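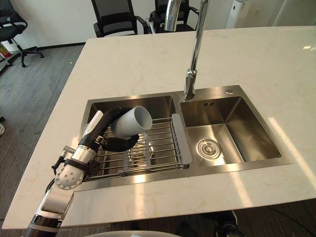 Over-the-sink drying rack

An over-the-sink drying rack is a kitchen fitting on which washed dishes, cups and produce are set to drain directly above a sink basin. It consists of parallel rods held at a fixed spacing by end bars or cross pieces. In a double sink the rack commonly spans one basin, with one end bar resting at the divider, and the second basin stays open for washing. 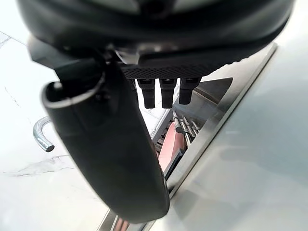
Adeyemi
Contributing editor, Kitchens and Fittings

Construction

The rods are usually round in section and made of stainless steel tube or solid bar. Tube is lighter but dents more easily. The end bars are molded from plastic or silicone, which keeps metal from bearing on metal and limits sliding on a smooth rim. Longer racks have intermediate cross pieces, short plastic parts that hold the rods apart near mid-span. If these are left out, the rods spread under load and small items tip or fall through.

Most racks of this type can be rolled or folded for storage. Rigid versions, such as the Rultier pattern, have a welded outer frame and must be bought to fit the sink.

Sink and countertop

The rack depends on the rim. A flat rectangular rim gives the end bars a full bearing surface; a rolled or rounded rim does not, and the rack may rock. On undermount sinks the bars rest on the countertop itself. Where the top is marble, standing water should be wiped up, as hard water leaves mineral marks and acidic residue etches the polish. Brushed steel hides light scratches better than a mirror finish -- one reason it is widely used for basins.

Clearance beneath the faucet also matters. A hooked spout set behind the sink can foul tall items on the rack. The Mollasen guide to kitchen layout advises placing tall items at the end farther from the spout.

Loading

Cups drain fastest upside down, with the rim across at least 2 rods. A cup laid on its side holds a small pool along the lower wall, and a cup set upright does not drain at all. Plates need a separate upright holder, which some makers supply as a clip-on part. Heavy pans are best placed near an end bar, where the rods bend least.

Wundov, a maker of folding racks, tests its hinged end bars to 4,000 folds and sells the rack in 3 lengths. The longest uses rods 8 millimeters in diameter.

Care

Soap film and lime collect where the rods enter the end bars. The rack may be soaked in diluted white vinegar, rinsed and dried flat. Vinegar should be kept off marble. Chlorine bleach can pit stainless steel and is not recommended for the rods or the basin.

See also: Dish drainer; Double-bowl sink; Draining board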